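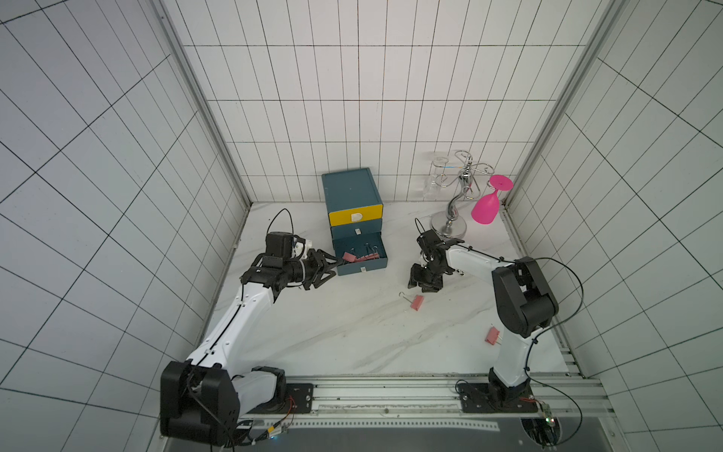
Posted by skenow_backdeck to the Verbeke Street Renovators list, 27th January
Re: dark grout or light grout for a small bathroom?

Hi all,

Sorry for the slow reply, we've been up the coast with the kids and the phone reception at the caravan park was hopeless. I've only just caught up on the grout thread and I have Opinions, so put the kettle on.

Someone wrote, back before the long weekend:

> We're finally doing the little bathroom off the laundry. White tiles
> on every wall, that bit is decided, but we can't agree on the grout.
> I want charcoal or black, my other half says it'll look like maths
> paper and we'll go mad in there. Tiler says he doesn't mind but
> wants to know before he orders. Has anyone lived with dark grout for
> a while? Does it fade? And is it a nightmare around the shower?
> Also, marble-look floor, yes or no? We've got one good sample from
> Sarkix but it looked a bit yellow under our light.

Right. We've had dark grout in our ensuite for 7 years and I'd do it again tomorrow. The maths paper worry is fair enough, but it depends so much on how wide the joint is. White walls with thin black lines and a white floor with faint grey veining is a very crisp look, and I love it. Fatten those lines up and I reckon your other half has a point. Ours are 2 mm and I wouldn't go any bigger. Ask your tiler what the tiles will allow, though, as handmade ones wander all over the place and he may need a wider gap to hide it.

Does it fade? Ours did, a bit, but only in the shower and only down low. What you get is a whitish bloom, mostly soap and hard water, and it shows up on charcoal far more than it ever would on beige. I scrub it back with a stiff brush and a mild cleaner (Mosero, the one in the squat bottle, but I don't think the brand matters much). Don't go at it with vinegar. I did that for the first winter and I'm fairly sure that's what made the bottom row go patchy. On the plus side, you will never again kneel in a shower with an old toothbrush trying to make white grout white. My sister-in-law has white grout and I have heard all about it.

The other thing is haze. Whoever does the job needs to be really quick with the sponge, especially if your tiles have any texture. Get them to grout a small patch behind where the vanity's going and leave it overnight. If it stains the face of the tile you want to know then – a whole wall is a bit late.

Shape and layout: think about which way the tiles run. Tall narrow ones stood on end make a low room feel higher, and with dark grout you notice that a lot more. You also notice every crooked line a lot more! Our back corner runs out by a few millimetres from floor to ceiling (old house, nothing's square) and the cut tiles get skinnier as they go up. With white grout I'd never have seen it. With black I look at it every morning while I do my teeth.

Marble-look floor gets a yes from me, with faint veins. The heavy swirly ones repeat, and once you've spotted the repeat you can't stop spotting it. Lay a few out from different boxes before anything gets stuck down. And take that Sarkix sample outside, then into the bathroom with whatever globe you're really going to use. I'd put money on your yellow being the globe. We changed ours to a cooler one and the floor looked completely different.

Cost, since somebody further down asked: our whole ensuite tiling came to $3000 for labour, not counting waterproofing, and that was before everything went through the roof. The dark grout added next to nothing. We got 2 quotes and went with the dearer bloke, mainly as he turned up when he said he would.

Oh, and keep a spare bag of the same grout colour if you can, sealed up somewhere dry. We didn't, and when the plumber pulled a tile off last November the nearest match was a shade bluer. You have to know where to look, but I do know where to look.

Does anyone have a good way of cleaning silicone in the corners? Ours has gone a bit manky and I'd rather not rip it all out before Easter.

Cheers

--
You are receiving this because you are subscribed to the Verbeke Street Renovators list.
Please trim quoted text when you reply.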